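February, Tuesday, evening

Zikbridge humidity job, second download of the window loggers.

Pulled the data from both Jekum loggers before supper. Logger A is in the middle of the room on the bookcase, logger B is on the cold side, clipped low near the glass. Both set to one reading every 15 minutes. Two full weeks came off each without gaps, 1,344 readings per logger. Clock drift between them is under a minute, left alone.

Median relative humidity at A is 49 percent. Unremarkable for a heated room at this time of year. B is the one of interest. Out of its 1,344 readings, 323 are above the line I drew in the January entry as the point where I would expect water on the lower part of the pane. Nearly all of them fall between midnight and breakfast. A few fall in the early evening and match cooking times in the occupancy sheet.

Method note for whoever repeats this. B reads air temperature, and I am using it with the surface probe on the glass to get the margin over dew point. The probe is taped. Tape adds some insulation on the room side, so the probe probably reads slightly cold against bare glass. I have not corrected for it. The same tape and the same position were used at the Egger Street apartment, so the two sets can be compared with each other, but neither should be quoted as a true surface temperature.

Salt check done on both loggers before they went out. A was within 2 percent of the reference point. B was a little worse at the wet end and fine in the middle. Will repeat when they come back. If B has moved further, the wet-end count above has to be recomputed and the number in this entry struck out.

Curtain open against curtain closed. First week open overnight, second week closed overnight, per the sheet. With the curtain closed the air by the glass runs colder and the margin over dew point shrinks. Direction as expected, since the fabric keeps room heat off the pane but lets moist air around the ends. The size of the change is less clear. The second week was also colder outside, and I have only one window. Plotting margin against outdoor temperature pulls the two weeks closer together but does not put them on the same line. I would call it a real effect of unknown size until there is a third week with nights alternating.

Errors found:
The sheet has two nights marked both open and closed. Dropped from the comparison, kept in the totals.
First hour after installation shows B falling steadily from hand temperature. It is inside the totals. No effect on the count, but should be trimmed next time.
The file header on A still carries the Egger room name from the last job. Fixed in the working copy, original file untouched.

Trickle vent. Found it shut at installation and left it shut for the baseline. Opening it is the cheapest change available and should be tried before anybody spends money on the Hunance inner panels. The sample panel is still in the workshop. Its magnetic strip holds on three sides and lifts on the bottom edge when the panel is handled by one corner – possibly the strip was cut short, possibly the backing was not clean. Cleaned with alcohol and put under weights overnight. No point testing a panel for air leakage while one edge is visibly open.

Smoke pencil around the opening sash, radiator off, internal door shut. Slight movement at the hinge side near the top, none at the sill joint. Repeated with the kitchen fan running and the hinge side became obvious. The gasket there is flattened. Ask the owner about replacing it, and do that after the alternating week – otherwise there are two changes in one data set.

Next:
Batteries in B, they are at the last bar.
Alternate curtain nights, printed sheet with one box per night.
Vent open for the week after that.
Peel test on the panel strip once the weights are off.
Redo the margin plot with outdoor temperature from the balcony sensor in place of the weather station, which sits well outside town and reads lower on clear nights.
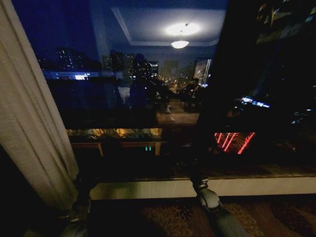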